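Ticket: left gripper drops bag during liner task
Opened by: Marius Chiriac
Assigned to: Maarja Lapiņa
Component: Bralby two-arm build, left gripper
Status: open, monitoring

Marius Chiriac
Left arm loses the plastic bag partway through lifting. Right arm is fine with the wastebasket. Gripper reports closed and holding, no fault code. Started after I swapped the finger pads in July. Firmware unchanged.

Maarja Lapiņa
Please post the close position and current limit for both sides. Also check whether the left gripper reaches its hard stop with nothing in it.

Marius Chiriac
Current limit is 300 mA left and right. Close position is 18 counts short of the stop on the left, zero on the right. I never re-ran the zero after changing pads.

Maarja Lapiņa
That would do it. Thin film needs full closure. The basket has enough rim to grab that a small gap makes no difference. Steps:
1. Power down, reseat the left pads, check that both screws are snug.
2. Run the zero routine with the gripper empty.
3. Set the hold threshold on the left separately. It is shared in the default config, so film reads the same as a solid part.
4. Repeat with the bag bunched up. A single layer is a different problem.

Marius Chiriac
Steps 1 to 3 done. Left now closes to zero. Tested over the carpet with the blue bag in the left and the black mesh basket in the right.
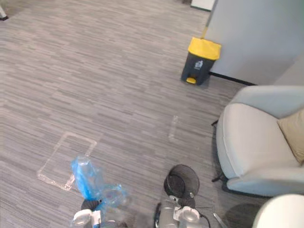

Dropped twice in 6 lifts, down from nearly every lift before. Both drops came at the start of the wrist roll. Log shows the left motor easing off at that moment.

Jabari Simiyu
Same symptom on my arm at the Trurby shop. The idle timer was cutting hold current after 2,000 ms. Look for hold_timeout in the gripper section and set it to 0 while testing. Watch motor temperature if you leave it there.

Marius Chiriac
Found it, mine was at the default. Changed on the left only. Will rerun tonight with the same bag and attach the current log.

Maarja Lapiņa
Keep the right side as is so we have something to compare against. Leaving this open until the log is in.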